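Small parts bench going to two-arm cells, what happened to your people?

Forum: Shop Floor Talk > Kitting, Packing and Light Assembly

tapeandtotes
Long post, sorry in advance. I run second shift kitting at Kosley. We put small molded parts into lidded boxes for a handful of customers, Oksanen being the big one, and until June it was all done by hand at long benches with the radio on. Then we got our first two-arm cell. There are three now and a fourth is coming.

I was on the team that helped pick it so I'm not here to trash it. What I want to hear is how other places dealt with the people side, because ours has been bumpy and I'm the one who gets the looks in the break room.

Some background. The job is picking parts out of a blue tray, getting them in the clear box and getting the lid on properly. Sounds like nothing. A good packer does it while telling you about her kid's softball game. The arms are slow at it, way slower than I expected after the sales visit, and the little red parts are the worst of the bunch because there's hardly a flat side to grab.
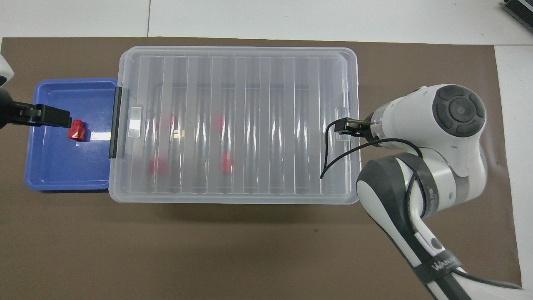
So the way we run it is one person covers two cells, fills trays, clears the finished boxes and steps in when an arm gives up. On paper that person is now a "cell operator" and gets a bump. In practice I have packers with years on the bench who tell me they feel like babysitters. One of them asked to go to shipping and I let her. Another one loves it and has started writing up her own notes on which tray positions work best. Same training, same pay, totally different reaction.

Anyway. If you've been through this, what did you do in the first few months that you'd do again?

gluegun_gary
What I'd do again is stop calling it a promotion when it's the same job with less talking. Our place tried that with the Sarnetti line and everybody saw through it in a week. Pay them more, great, but don't tell them it's more interesting. Some people liked the bench BECAUSE their hands did the work and their heads were free. Now the head is stuck watching a machine and the hands do nothing. That's tiring in a way a manager doesn't feel.

moldqueen
Kind of agree with Gary and kind of not. I was a packer for a long time and my wrists are shot. I would have taken babysitting in a heartbeat! There are folks on your bench right now who hurt and don't say so, I guarantee it. When our cells came in I went from wrapping my hand every night to not needing it. Nobody asked me for a quote for the newsletter about that lol.

But yes, it's lonely. Our bench was six of us facing each other and now it's me and a noise.

tapeandtotes
The lonely part is exactly what I'm hearing. We laid the cells out in a row with everybody facing the same direction. I didn't think about it once during planning. I had a whole spreadsheet on floor space and zero rows on who could talk to who.

benchrat77
What's the box rate? You say slow but give us something.

tapeandtotes
By hand we'd plan on 100 boxes a shift per person on the Oksanen work, with inspection and labels in there. One cell does 30 on a decent night. It runs through breaks and lunch and we leave it going after we go home, so the math is better than it looks, but it isn't what got shown to the front office.

benchrat77
30!! And one person on two of them, so you're at 60 where you used to have 100. I'm not a finance guy but come on.

tapeandtotes
Like I said, it also runs when the building is empty. And that 30 was lower at the start. But yeah, I've had this same conversation with my boss and I was sitting on your side of it.

Since somebody will ask what it looks like, I took one at the start of a shift. We keep a plain mat down under everything, which the packers insisted on, and they were right. Parts skate all over a bare table.

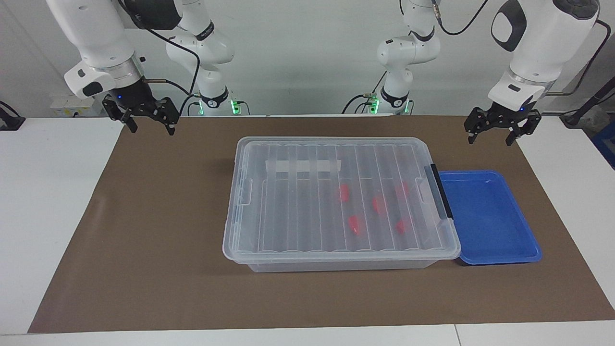
Cell two, both arms, lidded box and blue tray on the mat.

hank_in_receiving
Neat. My question is who fixes it. We got ours and the vendor was wonderful right up until the check cleared. Then it was me with a flashlight trying to work out why an arm wouldn't come out of fault. I'm in RECEIVING. I got picked because I once fixed the label printer.

moldqueen
Hank, that's how everybody gets their second job.

tapeandtotes
Ha. We have one maintenance tech trained on it and he's on days. So on second shift it's me, a binder and a phone number. I asked for two of the packers to get the same training as him and was told it's "under review." That would fix half of my morale problem, I think. The woman who writes the tray notes would be better at it than I am.

gluegun_gary
Now THAT I'd call a promotion. Send her to the class, give her the tech rate, let her own it. If the company says no then you know what they think the job is.

papertrail_pam
Planner here, different angle. Watch what happens to your tracking. We log jobs in Closeo and when the cells went live somebody set them up as if they were people, so every stop counted against the operator on that station. One gal had 13 stops in a night and got called in to explain it. She hadn't touched the thing! It was dropping parts. Took ages to get it taken off her record. Go look at yours today.

tapeandtotes
Oh no. We use Closeo too. I just pulled up last night and the stops are sitting under the operator's badge. I had no idea. Thank you Pam, that goes to my boss in the morning and I'm printing it out so it can't get lost in his inbox.

papertrail_pam
Ask for a separate machine code. They can do it, they'll just say they can't the first time.

benchrat77
I'll be the grump. You people are arranging chairs. Four cells this year, then they get faster, and then the one person covers six. I've seen what they do with the bench after that. It goes on the auction site.

moldqueen
Maybe so. But the bench at my old place got shipped overseas with no robots involved at all, and that was 2000 people. I'd sooner be standing next to the machine in my own town.

benchrat77
That's a low bar, queen.

moldqueen
It's the bar we have.

tapeandtotes
I don't know which of you is right, and I go back and forth on it most nights driving home. We haven't let anyone go. We also haven't filled the two spots that opened up since June, and the packers noticed that before I did. One of them asked me straight out at the 10 pm break and I told her what I know, that the spots are frozen and I haven't been told why. She said thanks for not giving her the poster version.

hank_in_receiving
That's worth more than the pizza party. Keep doing that.

gluegun_gary
On the layout thing, can you turn them? We had one row spun around so two operators face each other over the aisle. Took maintenance a Saturday's worth of overtime and some longer air and power drops. People were talking again the same day.

tapeandtotes
Cell three isn't bolted down yet. I could put four across from it when it comes. The catch is the forklift lane, I'd have to steal some room from it.

hank_in_receiving
As a forklift person: steal it from the pallet parking, not the lane. There's always dead stuff sitting there anyhow.

tapeandtotes
You've clearly seen our pallet parking. OK, measuring it tonight. Will update when I hear back on the training and the Closeo mess.

papertrail_pam
Get the machine code first, before cell four goes in. Way more annoying to fix after.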